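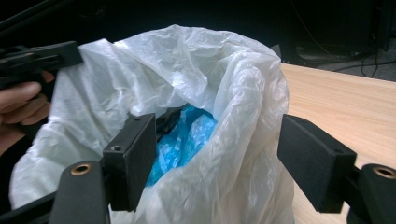
*Blue plastic inside an open white bag.*

## Changes to Household Plastic Film Collection

The Sotero District Office of Public Works announces a revised schedule and set of rules for the collection of plastic film from homes and small businesses. The changes were approved at the February 2022 session of the District Board and apply to all addresses now served by the weekly recycling route.

Plastic film includes grocery and produce bags, bread bags, dry cleaning covers, and the outer wrap from paper towels and bottled water. Under the previous arrangement, residents were asked to bring these items to the transfer station on Mill Road. The station will continue to accept film during regular hours. In addition, 17 drop-off points will open at branch libraries, fire stations, and participating grocery stores. A full list of locations is posted at the District Office and will be mailed with the next water bill.

Film must not be placed in curbside carts. Loose bags wrap around the sorting equipment at the Ornine Recovery Facility and must be removed by hand while the line is stopped. In the last fiscal year the facility recorded 54 unplanned stoppages caused by bags and wrap. Carts found to contain film will receive a printed notice on first occurrence. On the second, the cart will be left at the curb, and the resident may request a return pickup once the material has been taken out.

Residents are asked to observe the following:

- Empty all bags of receipts, food, and labels.
- Rinse and dry any film that has touched food.
- Place smaller bags inside one larger bag and tie it closed.
- Do not include frozen food bags, chip bags, cling wrap, or film marked as compostable.

Color does not affect acceptance. Clear, white, and tinted bags may be combined.

Businesses that produce more than 50 pounds of film per month should not use the public drop-off points. These accounts may apply for a scheduled pickup through the Commercial Services desk, which will supply a wire stand and liners. Applications are reviewed in the order received. Existing commercial customers do not need to reapply, although they should confirm their contact information before the new route sheets are printed.

"The stations are placed so that most households can reach one during an ordinary errand," said Maricruz Quintero, Director of Public Works. "We will review the locations in October and move those that are seldom used."

Printed guides are available in English, Spanish, and Thai. Schools and tenant associations that wish to receive copies in quantity, or to schedule a presentation, should write to Napaporn Duangkaew, Outreach Coordinator, at the District Office. Questions about missed collections should continue to go to the Route Services desk, extension 3884.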